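Recording demonstrations in Kedavow: common questions

What does a demonstration contain?
The arm's joint positions, the gripper command and the camera views, saved together from the moment you press Start until you press Stop.

Do I need a real arm?
No. You can steer the simulated one with a hand controller or a keyboard. Most new users record their first demonstrations in the simulated room and move to hardware later. 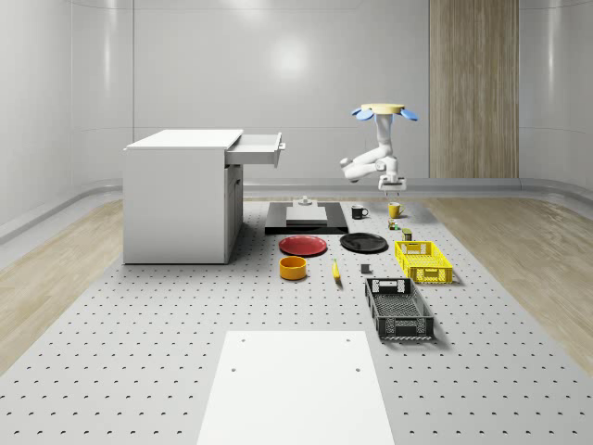 How many demonstrations does a task need?
Start with 24 for a simple pick and place. A task with a drawer in it usually takes more. Our own mug set has 270.

Can I guide the arm by hand?
Only on hardware. Switch to Free Drive, hold the arm above the gripper and move it slowly.

I made a mistake halfway through. Should I keep the recording?
Delete it if the object was dropped. A small correction on the way to the object is fine to keep.

Is there a time limit?
Recordings stop at 18 minutes.

Who do I ask about controller setup?
Write to Mireille Pons through the support form.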